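# Hurik kitchen floor – automation meeting, May 28, 2026

Chair: Wyn Skyrme. Present: prep, line, dish, and one person from Flellier who had been told there would be lunch.

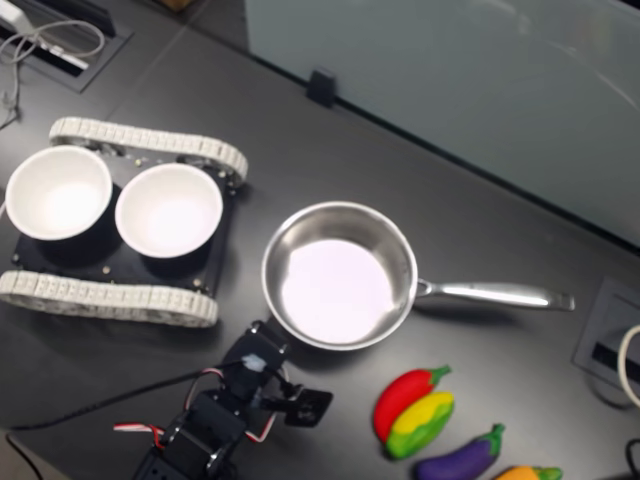 **1. Last meeting's notes.** Approved, with one change. Dish would like it recorded that in April they said the new schedule was "interesting," and that this was not a compliment.

**2. Bench trials.** Wyn reported that the arm and the tracked carrier are still at the desk stage, working with bowls, a saucepan and toy vegetables. Prep asked when real vegetables come in. Wyn said after the toy ones. Prep asked that onions go first, as a matter of justice.

**3. Jobs.** The longest item. Management's letter says no posts will be lost and that tasks will be "rebalanced." Line asked who wrote "rebalanced" and whether they could come and say it in person. Wyn will ask. Agreed that anyone whose station changes gets 15 days' notice in writing and 3 paid training shifts.

**4. Who watches it.** Minding the arm currently falls to whoever is standing nearest, so people have started standing farther away. Wyn proposed a named minder per shift, with extra pay. Carried – the pay part with some speed.

**5. Costs.** Flellier quoted 3,890 for the next phase. A further 300 was requested for floor tape. Dish pointed out that the rinse sprayer has been on the repair list longer than the project has existed. Sprayer moved to the top of the list.

**6. Other business.** The naming vote is closed. The carrier is Satti. The arm stays Trollel, over one written objection from prep, attached.

**Actions**
- Wyn: letter wording, minder rota, sprayer
- Flellier: itemized quote
- Line: draft the notice form

Next meeting to be set once the rota is up.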